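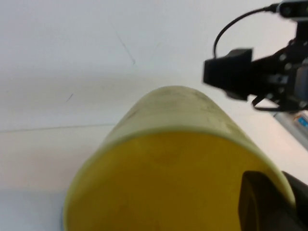 Cuaderno de laboratorio. Dureza del agua de red, edificio de Ratomura
Enero. Anotado por Nazmiye Kahraman
Última actualización: enero, 18:40

Se retoma la serie interrumpida por el corte de suministro en la planta baja. El objeto de la presente anotación es dejar constancia de los valores de dureza y conductividad en los grifos de uso común, previa sustitución del cartucho descalcificador Trokix.

Toma de muestras: 700 ml por punto, tras dos minutos de purga. Temperatura del agua a la salida, 16 °C. Conductividad en el grifo del office, 437 µS/cm. El electrodo se calibró a primera hora con los dos patrones habituales; el segundo tardó en estabilizarse y se repitió la lectura.
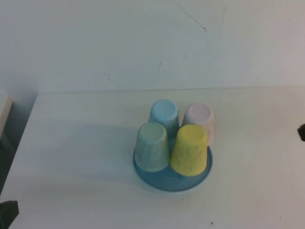
Vasos en colores pastel, boca abajo sobre la bandeja azul.

La valoración con EDTA se efectuó por duplicado. En el grifo del pasillo el viraje resultó poco nítido y queda pendiente una tercera determinación con indicador recién preparado. El frasco en uso procede del lote antiguo y deberá retirarse.

En cuanto al residuo, se evaporó una alícuota en cápsula tarada. El depósito es blanco y adherente y desprende gas con ácido diluido, comportamiento propio del carbonato. No se ha determinado magnesio por separado.
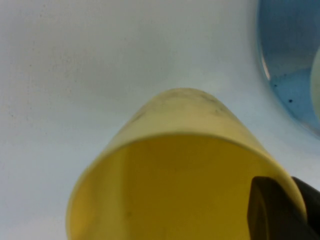 Danai Mavromatis objeta que dos minutos de purga no bastan en el tramo largo de tubería, y que la primera muestra de la mañana refleja el agua estancada durante la noche. Propone tomar una muestra inicial y otra a los diez minutos, y consignar ambas. Se acepta para la próxima serie. Los datos de hoy se conservan con esta salvedad.

Comparación con Midtbø: la serie remitida desde allí comprende 23 muestras, todas posteriores al descalcificador, por lo que no es directamente comparable con la nuestra. Se ha solicitado el dato de entrada.
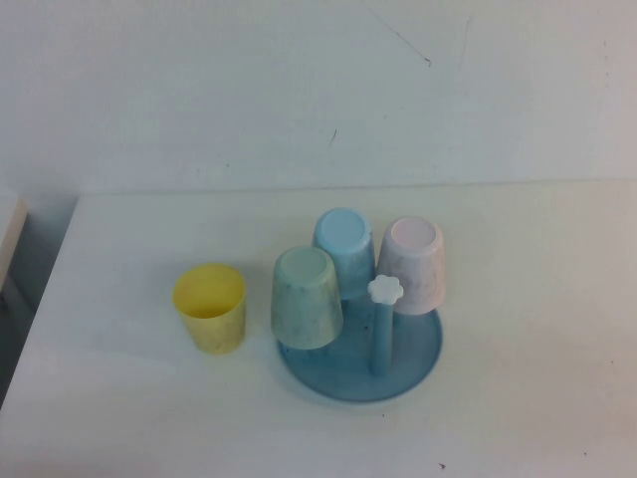
Pendiente

- Repetir el grifo del pasillo.
- Preparar negro de eriocromo T y rotular el frasco con el mes.
- Reclamar a Drurkberg la hoja técnica del cartucho. La copia archivada corresponde al modelo anterior.
- Revisar la junta de la llave de paso, que gotea.

Comentarios

Hüsnü Baysal: El patrón bajo estaba abierto desde hace tiempo. Convendría verificar la lectura del office con uno nuevo.

Isla Rakena: Midtbø confirma que enviará los valores de entrada. ¿Los quieren en grados franceses o en mg/l de carbonato cálcico?

Nazmiye Kahraman: En mg/l, por favor.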